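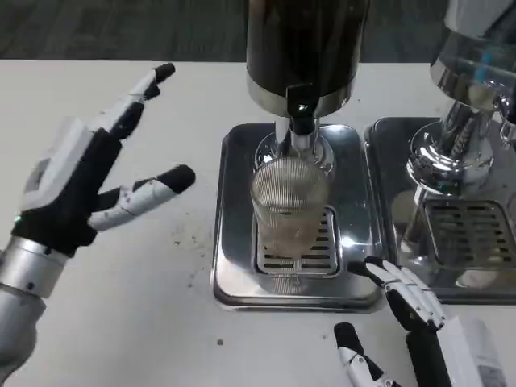 Photo credit: Nhi Châu / Ellel

Chapter 2
The Self-Serve Coffee Table

Most people who work in food service will set up a coffee table long before they are asked to run a kitchen. The work looks small. Guests come to it first thing in the morning, often before they have spoken to anyone on the staff, and a dripping spout or a sticky counter is what they remember when they leave.

In this chapter you will learn the parts of a drink dispenser, how to place one on a table, and how to check a pour before the room opens. Cleaning at the end of a shift is covered in the next chapter, along with descaling. You should already have read the part of Chapter 1 that deals with hot liquids and burns.

Key terms
Spout – the opening the drink comes out of
Collar – the ring that joins the container to the parts below it
Drip tray – the shallow basin under the spout
Grate – the slotted cover that the glass stands on
Sediment – fine solids that settle at the bottom of a drink

Where the glass goes

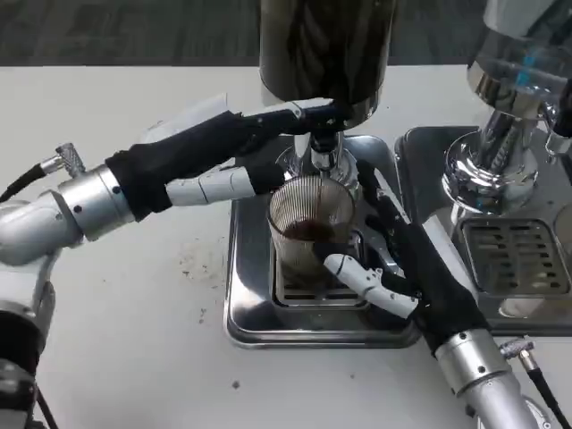

Placement is the first thing a new attendant gets wrong. At the Ukwood Inn in Justville, where many of the examples in this book come from, the breakfast room seats 50 and the coffee table is put out at 6 a.m. New staff tend to push the dispenser back as far as it will go, and guests then have to lean over the table to reach it. Leave enough room for hands on either side. The ribbed glass beneath the machine has a hand at each side of it, and a good many guests will hold theirs that way, especially if it is full. A white tabletop like this one also makes spills easy to spot, so check it on every pass through the room.

Set the glass on the grate with its mouth directly under the spout. Some glasses are tall enough that the spout reaches down inside the rim. Lower the glass clear of the spout before you take it out, and tilt it only if you have to. Try every style of glass you plan to put out – a dispenser that suits a short tumbler may not suit a tall one.

Checking the pour

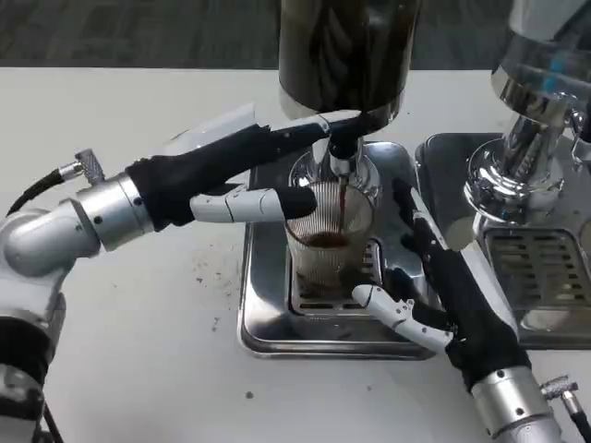
Reading time for this section: 2 minutes

A good pour is thin, steady and straight, like the stream of dark brown coffee going into the glass over the slotted grate. If the stream leans to one side, stop and look at the spout. Old coffee dries there and bends the flow. If it sputters, the container may be low or the valve may be partly blocked.

Next, look at what is in the glass. Coffee that comes out pale and cloudy, with a darker band of sediment near the bottom, like the drink in the photo that opens this chapter, should not be served as brewed coffee until you have found out what is in the container. It could be a milk drink that belongs under a different label. Grounds may also be getting past the filter. Pour a second glass and compare the two.

Write the result on the opening sheet. The Ukwood Inn uses the D'Amico form, which is reprinted at the back of this book, and the Monday sheet has an extra line for changing the filter.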